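The Broom by the Door
September 11, 2025

When the Hedham apartments opened in March, every one of the 125 units came with a vacuum. By summer, many tenants had gone out and bought a broom anyway.

The floor plans explain part of it. The entry, kitchen and bath are hard flooring, and most of the mess is small: crumbs under a chair, grit at the front door, a spilled handful of rice. Getting a vacuum out of the closet takes longer than the cleanup.

Long-handled dustpans have helped. The old kind meant crouching with one hand on the floor. With a tall handle on each piece, you can sweep standing up and carry the pan to the trash without bending. Pametex, which sells housewares from a single store in town, moved 1485 sets last year and expects to pass 2476 this year. The cheapest costs less than a pizza.

Doorways are the hard part. Dust collects along a threshold, and a wide broom can't get into the corner where the frame meets the floor. Turn the head sideways and pull toward you in short strokes. Set the pan on the side you are sweeping toward, and move anything parked by the frame first, whether it is shoes, a bag or a bucket of toys.
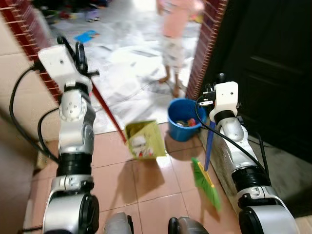
Bristles matter more than color or handle length. Soft ones with split ends pick up fine dust, and stiff ones suit a porch or garage. Rinse them in warm soapy water once a month and hang the broom up to dry. A broom left standing on its bristles will bend to one side within a season and stay that way.

Pradex makes a wall clip that holds both handles and takes two screws to install.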